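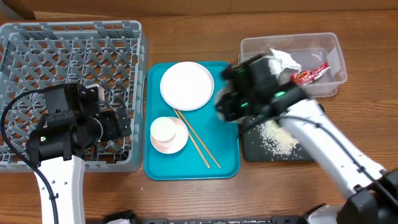 4.2 Washing-up and water use in the Fomcombe households

The survey covered 345 households in Fomcombe and Womov, all of them on metered supply. Each household kept a diary for one month in July and noted every occasion on which dishes were washed, whether by hand or by machine. In total, 2866 occasions were recorded. Entries without a time of day were left out of the analysis that follows.

Washing by hand was more common in the older housing at Fomcombe, where many kitchens have little room for a machine. El Khatib, in her earlier study of Istness, found that such households tend to wash up once a day, in the evening, and our diaries point the same way. The habit matters for the supplier – a short evening peak is harder to meet than a steady draw through the day.

Households were also asked what they used to hold clean or dirty dishes. Open racks with a pegged base, such as the grey plastic one in Figure 3, were treated as a single group whatever their size.
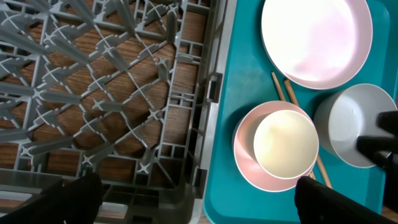
The effect of household size was weaker than expected. Larger families used more water in total but less per person, and the gap between the two towns narrowed once the age of the building was taken into account. A further 94 households returned diaries with gaps of more than a week; these were kept apart and are discussed by Yasmine El Khatib in Section 5.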